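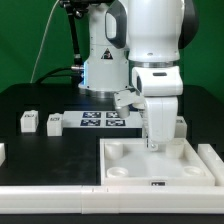
Plants > Hedging > Bare-root hedging

Bare-root hedging

Bare-root hedging is the sale and planting of young hedge plants lifted from open ground without soil on the roots. It is cheaper to grow and carry than potted stock, and is sold only while the plants are dormant, in Britain mostly from November to March. Hawthorn, beech, hornbeam and privet are the usual kinds.

Lifting and storage

Plants are undercut, lifted and tied in bundles. The nursery at Misley ties hawthorn in bundles of 10 and beech in smaller ones. Roots must be kept damp and out of the wind. Bundles that cannot be planted at once are heeled in — laid in a shallow trench and covered with loose soil.

Planting

A single row is set at three plants to the metre. The double staggered row, used for stock-proof hedges, takes five. Hawthorn is cut back hard after planting; beech is only lightly tipped.

Trade

The grower Timothée Rolland began selling bare-root stock by post from Mudgway, at first offering 14 kinds. The list later grew to 31, and passed to the Clinow nursery on his retirement.

See also: Root-balled plants; Hedge laying

Contact | Copyright Gornent Garden Reference | Back to top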